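The Second Hand
By Amirul Mandagi
Fri 21 June
Last updated 4:12 p.m.
37 shares | 9 comments

Most papers on robot cleaning report one number, the share of trials in which the surface ended up clean. I think that number hides the most useful thing we can learn from human recordings, and I want to argue for a second one.

The result I have in mind comes from Arvid Nordin's group at Ikbridge. They trained a wiping policy, called Cirnis, on 211 recordings of people cleaning hotel rooms, taken from the head of the person doing the work. The policy controls two arms. In the first version the group labeled only the hand that held the sponge. The other hand was treated as background, and the second arm was told to stay out of the way. In the second version both hands were labeled in every recording, including the stretches when one of them did nothing but press on something.

With one hand labeled, Cirnis finished 21 of 80 test jobs without shifting an object it was supposed to leave alone. With both hands labeled, and nothing else changed, it finished 595 contacts in a row on the bench before the first slip, and the share of clean jobs more than doubled. Nordin reports the second figure in an appendix. I would have put it in the title. 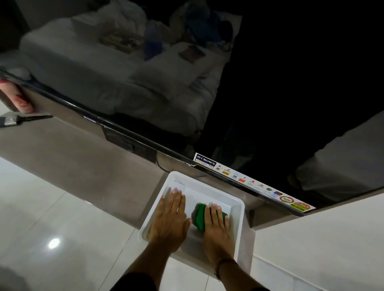 Vol. 6, No. 2, p. 14

Cleaning a tray is a good test of the idea. A light plastic tray on a smooth top will slide as soon as you push a sponge across it. People know this without thinking. The left hand goes flat on the bottom of the tray, the right hand works the sponge, and the tray stays where it is. If you label only the right hand, the recording teaches a robot that trays hold still by themselves.

The surroundings matter too. A tray pushed up against a television is cleaned with little room to spare, and a dark, glossy screen gives back a dim copy of the room. Tracking software does not always know that a bed in the glass is a reflection. The Ikbridge group lost a good deal of material to this in February and at first planned to throw out every recording with a mirror or a screen in it. I am glad they kept them. Hotel rooms are full of such surfaces, and a policy that has never met one is of little use there.

The usual objection to labeling both hands is cost. It takes longer, and the labels for the idle hand are less reliable, as people disagree over what it is doing. Is a palm on the counter holding something, bracing the body, or only resting? Two of the labelers on the project gave different answers so often that Nordin added a fourth choice, "unclear," and told them to use it freely.

I take the objection seriously. A small team with a fixed budget can label twice as many recordings if it looks at only one hand, and more recordings usually help. When the group at Premusus made that trade with its Nygård policy, the results on flat, empty tables were good. I don't dispute them. But flat, empty tables are where the second hand has the least to do.
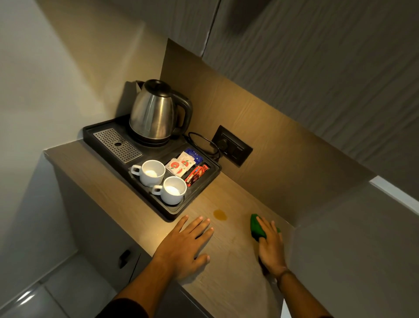
Wiping a spill beside the kettle tray. The left hand lies flat on the counter.

A counter with a kettle, cups and sachets on it is a different job. The stain is small and the sponge would cover it easily. The hard part is everything close by. I can't tell from a single still whether the flat left hand is steadying the person or just waiting, and I doubt a labeler could either. Over a whole recording the answer often becomes clearer, and where it doesn't, "unclear" is still better information than a blank.

My proposal is modest. Anyone who publishes a wiping result should report two numbers: how often the surface came clean, and how often the things around it stayed put. Anyone who collects recordings of people should say whether both hands were labeled. If only one was, that should be stated on the first page, next to the success rate, so that a reader can judge what the policy was shown and what it had to guess.

Nordin tells me the next round will add force readings from the palm. That may settle some of the arguments about resting and bracing. Until then I would rather have the rough labels for both hands than the neat ones for the right.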